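Subject: Re: Restless legs at night – iron and the summer leaflet

Hello all,

Thanks to everyone who wrote back. I've put the answers together below so that Trilok can start on the leaflet in July.

On 7:40 this morning, Kanako Shibata wrote:

> My GP said my iron was "normal" and left it there. The legs are still bad from the moment I lie down until two or three. Should I ask for anything else, or is normal just normal?
>
> Also, do we still say anything about tea? My sister swears it makes hers worse.

Kanako, ask for the actual ferritin number. A result can sit inside the lab's range and still be on the low side for someone with restless legs. Write it down with the month next to it, and take it to your next appointment. Please don't start iron tablets on your own – too much is harmful, and it needs a blood test first.

On tea, we say that caffeine bothers some people and not others. Try a fortnight without it after midday and keep a note of your nights.
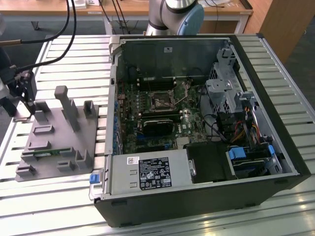 Natnael Gudeta wrote back that his ferritin was 171 and his legs were just as bad, so the leaflet must not promise that iron sorts it out. I agree, and I've changed the second paragraph. He also asked us to mention that some allergy tablets and sickness medicines can make the twitching worse. That is in now.

Points for the leaflet so far:

1. What it feels like: crawling, pulling or aching, worse at rest and in the evening, easier when you move.

2. What to ask the surgery: ferritin result, a review of all your medicines, and kidney function if it hasn't been checked lately.

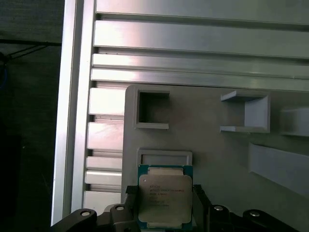

3. What helps at night: a walk round the house, stretching the calves, a warm bath, a cool bedroom.

4. When to go back: if you are losing sleep most nights, or if symptoms start earlier in the day after a new tablet.

Rin has had a price for 600 copies and one for 1,000. The larger run only makes sense if the Troveditz surgery takes a box, and I haven't heard from them. Corrections to me or Trilok please, on the list is fine.

Miyuki Sugiyama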